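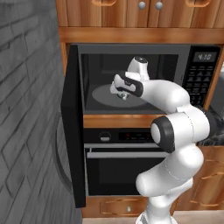

Ticket 1135
Trastdale Neighborhood Services, street lighting
Opened by: Ekow Baidoo
Status: Reopened
Location: Pole 261, Evholm Street at the park gate

Tuesday, March 19, 2019

Hi again! I'm reopening this one because the light by the park gate is out, and the ticket was marked fixed. It comes on at dusk, stays on for a few minutes, goes a sort of dull orange and quits. Then after a while it tries again. Whoever came by last time probably came while it was having one of its good spells, so I get why it was closed, but it really isn't fixed.

The reason I keep bugging you is the bus stop. Folks coming off the late Cendport bus have to walk the whole length of the fence in the dark, and there's a dip in the sidewalk right where the tree roots are. My neighbor went down hard there in November (she's okay, sore wrist).

What I've tried so far:

Called the number on the pole sticker. Got a recording that sent me to the website.

Used the website. It put the pin on the wrong side of the park and wouldn't let me drag it, so please go by the pole number and ignore the map.

Asked Kiiskinen Electric, who did the wiring for the new gate, if they'd touched anything. They said their line is separate and they never opened the pole. Nice people, called me right back.

Update, next morning

Thanks for the quick reply! You asked for the times it goes out, so I sat by the front window with a blanket and wrote them down. It cut out 4 times before I went to bed, and the dark stretches got longer as the night went on. 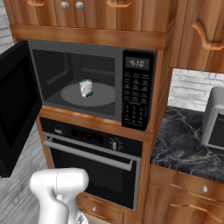 The log form you sent doesn't like my times, by the way. It wants hours, minutes and seconds, and when I leave the seconds off it wipes the whole row and I have to start over. Could somebody change that box? All I need is a plain hour and minute, like the 4:10 on that microwave with the mug in it, and then a place to pick a.m. or p.m. I've typed everything into the comments box for now, so please look there and skip the empty rows.

Update, two days later

A truck came! The crew had the cover off the pole and told me it needs a part they don't carry. They left a cone by the bad sidewalk, which I appreciate. The light is still cycling, same as before.

The website now says "closed, allow 90 days." Can you switch it back to open until the part is in? I'm home most evenings if the crew wants somebody to point out the pole, and I'll keep adding times in the comments box.

Ekow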